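30th December

Clanell Press has reissued the Oten stories as a single hardcover for readers aged five to eight. The book runs to 341 pages and collects 18 tales, most of them out of print.
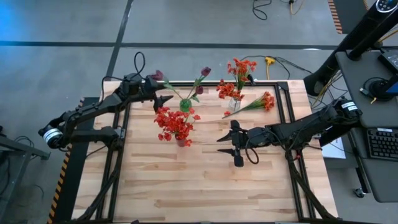 The text follows the first editions, with Canadian spelling restored and the original colour plates included.

Engebretsen Books in Dallitdale has copies now. A paperback is due in June.

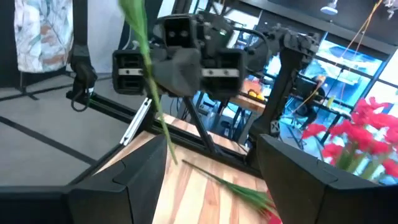 *Green stems over a striped wooden tabletop.*

Library borrowers can place a hold, with a limit of 2 titles per card.

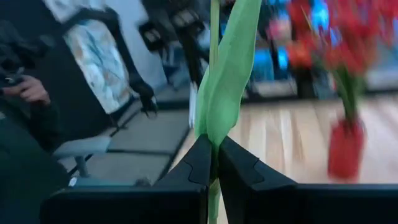
The longest story follows Oten through a wet spring in his grandmother's garden. He learns there that a tulip has a slender, pale green stem like the one shown, and that it bruises easily.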